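Print E-mail

Workshop news: gripper comparison on the bin-picking bench

Last updated: April 30, 2019

The first full round of gripper trials at the Stoston workshop is finished. Members who were at the November meeting will remember that we agreed to compare three grippers on the same arm, over the same bin, with the same box of objects, before spending any money. It took longer than planned. The adapter plate for the Pukov gripper came drilled to the wrong pattern and had to be sent back, and we lost more time to a camera cable that worked only when it was held at an angle.

The three on trial were the Wemura two-finger gripper, the Pukov three-finger gripper, and a single suction cup made up for us by Šťastný. The Wemura and the suction cup are on loan. The Pukov we already owned.

How the trials were run

Each gripper had 5 sessions. A session started with the bin filled from the object box and ended when the arm had emptied it, or when it had failed on everything left inside. Objects were tipped in and not arranged. If something landed outside the bin it was put back wherever there was room.

We logged 1,599 pick attempts across the three grippers. A pick counted only if the object was lifted clear of the bin and held until the arm reached the drop position. Dropping it on the way was a failure, even when it fell back into the bin and was picked up properly the next time. Of the total, 914 were good picks. That figure includes the early sessions, when the approach speed was set too high and the arm was knocking things over before the fingers closed.

The object box is the one we have used before, with some additions. We wanted soft things, hard things, thin things and shiny things, and toys and kitchen utensils cover most of that cheaply. Spoons are harder than they look. Two that have fallen across each other are harder still, as the camera software tends to treat them as a single object and asks for a grip at the crossing point.
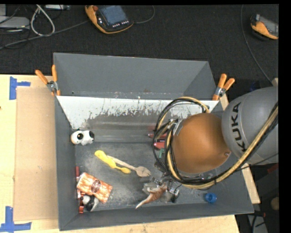 What we found

The Wemura gripper did best overall. It was strongest on soft toys, where it does not much matter which part you take hold of so long as the fingers get enough material between them. It was also the easiest to set up. The fingers are a simple shape and can be swapped with one screw each. Its weak point was flat objects against the bin floor. The fingers need to go down either side of the object, and if they touch the floor first the arm stops on its force limit and has to be reset from the pendant.

The Pukov gripper held things more firmly once it had them. Nothing it lifted clear was dropped on the way to the drop position in its last two sessions. Getting hold in the first place was another matter. The third finger needs space, and close to the walls there often is none. Several sessions ended with a few objects lying along the foot of the back wall and the gripper unable to get at any of them. It is also the heaviest of the three, and the arm had to be slowed down to stop it swaying at the end of a move.

The Šťastný suction cup was very quick on anything smooth and flat. Packets came out at the first try nearly every time. It was no use on plush, as we expected, and poor on narrow handles, where the cup could not make a seal. We would not buy it as the only gripper, but there is a good case for having it as a second tool.

Camera and lighting

The camera position made more difference than we had allowed for. With the camera mounted low we lost sight of anything close to the near wall. Moving it higher cured that, but small objects then became hard to separate. We settled on a height of 70 centimetres above the bin floor and kept it there for all the logged sessions. If you need to move the camera for your own work, please put it back to the mark on the post afterwards.

Shiny and clear objects still give trouble. The depth reading has holes in it where the light is reflected, and the software either ignores the object or aims beside it. Turning off the overhead strip nearest the bench helped a little. We have not tried a polarising filter yet and would be glad to borrow one.

Cables

Please check the cables before every run. The bundle on the wrist should have enough slack for the last joint to turn fully both ways, and not so much that it hangs below the gripper. On one occasion in the Pukov sessions a loop caught the rim of the bin at low speed. The bin shifted and the camera calibration had to be done again, which used up most of an evening. No damage was done to the arm.

Clamps are to stay on the bin whenever the arm is powered. If you take them off to clean or empty the bin, run the short calibration check before you start picking again. It takes a couple of minutes and the instructions are in the bench folder.

What happens next

The Wemura loan has been extended so that we can try longer, thinner fingers on it. These should help with the flat objects. We will also repeat one session with each gripper at the lower approach speed, since the earliest results are not a fair comparison with the later ones. The same object box will be used, so please do not take things out of it or add to it until this is done.

After that we will put a recommendation to the members. At present it looks like the Wemura with a tool changer, and the suction cup as the second tool, but the price of the changer has not been confirmed.

The session logs are in the shared folder under the name of each gripper. The spreadsheet has one line per attempt, with the object, the result and a short note where something odd happened. Anyone who would like to run one of the repeat sessions should put their name on the sheet by the bench. You will need to have done the arm induction first.

Contact the workshop | Copyright Stoston Workshop | Back to top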